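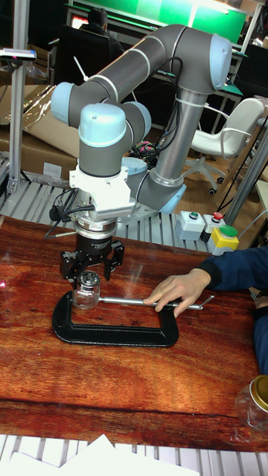 브리툴홀름(Britulholm) 공유공방 · 로봇팔 소모임 Aner

최종 수정: 2월
읽는 시간 3분

병뚜껑 여는 로봇 만들고 있다고 했더니 다들 "그걸 왜?" 하시는데, 이유는 간단해요. 제가 잼을 좋아하고 손목이 약합니다 ㅎㅎ 공방에서 저녁마다 조금씩 붙잡고 있는 작업이라 진도는 느리지만, 사진이 좀 모여서 갤러리로 올려 둡니다.

프로젝트 이름은 Plerance예요. 뜻은 없고 회원들이 투표해서 제일 발음하기 웃긴 걸로 골랐어요. 구성은 6축 협동로봇 팔에 힘/토크 센서, 그 밑에 두 손가락 그리퍼. 팔은 알루미늄 프로파일로 짠 작업대에 올려 놨고, 버튼 박스 세 개는 팔 베이스 오른쪽에 모아 뒀습니다. 빨간 버튼은 무조건 손 닿는 데 두자는 게 우리 모임 첫 번째 규칙이에요.

제일 오래 고민한 건 병을 어떻게 잡아 두느냐였어요. 뚜껑만 돌리고 싶은데 병까지 같이 돌아 버리면 말짱 꽝이잖아요. 3D 프린터로 전용 홀더를 뽑을까, 바이스를 살까 한참 떠들다가 결국 공구함에 있던 C클램프를 테이블에 눕혀서 쓰기로 했습니다. 모양은 좀 없어 보여도 저는 마음에 들어요!
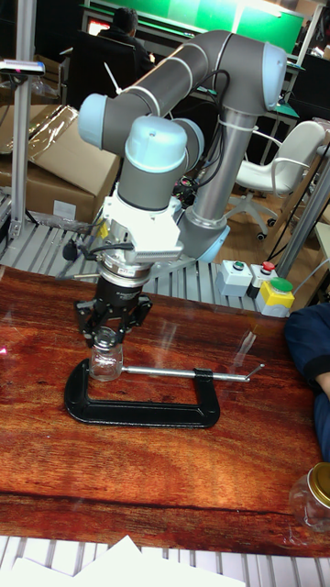 뚜껑 없는 유리병으로 위치 보기. 손가락은 벌린 상태.

작은 병은 입구가 좁아서 중심이 조금만 어긋나도 손가락 한쪽이 먼저 닿아요. 그래서 티칭 포인트를 꽤 여러 번 다시 잡았고, 제 메모에는 621번 포인트, 683번 포인트 이런 식으로 번호만 잔뜩 남아 있습니다. (정리 좀 해야 하는데...) 지금 기준으로 쓰는 건 712번이에요. 혹시 공방 PC에서 파일 여시는 분은 712번은 제발 덮어쓰지 말아 주세요.

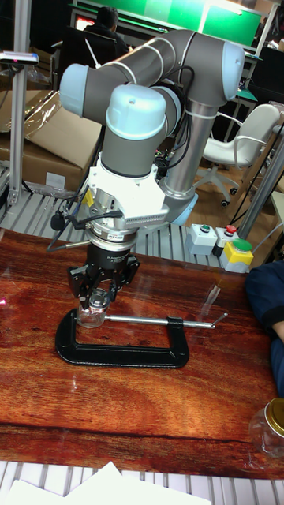 회색 뚜껑이 덮인 병을 그리퍼로 잡은 모습. 팔을 꽤 접은 자세예요.

접은 자세는 손목 쪽 케이블이 늘 신경 쓰여요. 타이로 묶어 놓긴 했는데 손목을 많이 돌릴 때 여유가 얼마나 필요한지 아직 감이 안 와서, 묶는 위치를 자꾸 바꾸게 되네요. 케이블 정리 잘하시는 분 있으면 댓글로 한 수 가르쳐 주세요. 회전은 한 번에 크게 돌리지 않고 조금 돌리고, 놓고, 손목 되돌리고, 다시 잡는 식으로 짜고 있어요. 사람 손이 하는 거랑 비슷한데 코드로 쓰려니까 은근히 길어집니다.
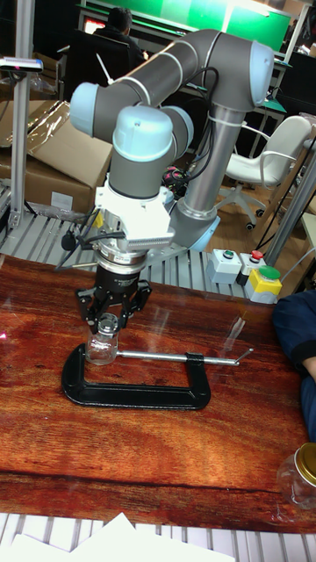 뚜껑 없이 병목만 잡은 컷. 오른쪽 구석 금색 뚜껑 병은 다음 타자입니다.

금색 뚜껑은 표면이 반들반들해서 손가락에 고무 패드를 붙여 볼까 생각 중이에요. 미즈노(Mizuno) 작업실 쪽에서 얇은 실리콘 시트를 나눠 준다고 해서 그거 받으면 바로 잘라 볼 거예요. 두께별로 비교한 것도 여기에 이어서 올릴게요. 잼병은 그다음! 그때는 빵도 사 가겠습니다.

문의: 공방 게시판 Aner 소모임 글에 댓글로 남겨 주세요 | © 브리툴홀름 공유공방 Aner | 맨 위로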